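Kernik gallery app: edits now save over the original?

poltley_dan
Updated my phone last night and the Kernik gallery changed how it saves. You crop something, tap Done, and it replaces the original. It used to make a copy.
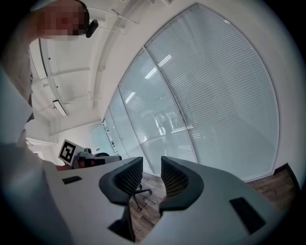

I have 2,000 photos on this phone and I crop a lot of them for work, so I need the full versions kept. Is there a setting for this?

mapleroute
Settings, Editing, Save as copy. It's off by default after the update. Turn it on and it goes back to the old way.

poltley_dan
Don't have that. Under Editing I get Grid lines and Auto level and nothing else.

wu_tang_clamshell
Then you're on version 2. The toggle came with 3. Check the app store, the phone update doesn't always bring the gallery along with it.

gritbin
You don't need the toggle. Open the photo, tap the three dots, Revert. The original is still there. They changed it so people don't end up with three copies of every picture, and I think it's better this way.

mapleroute
Revert only works inside Kernik. Copy the file to a computer and you get the cropped one. Same if you share it.

gritbin
I moved a folder over to my laptop with Kiltmont Sync and the originals came too.

mapleroute
Kiltmont reads the hidden folder. A plain USB copy skips it. Try it with a cable.

gritbin
OK, tried the cable and you're right, only the cropped ones. I still don't want duplicates all over my camera roll.

poltley_dan
Store had version 3 waiting. Installed it, the toggle is there, and crops save as copies again. Does it do anything for the ones I already edited?

wu_tang_clamshell
No. Revert those one at a time. I haven't found a way to do a batch.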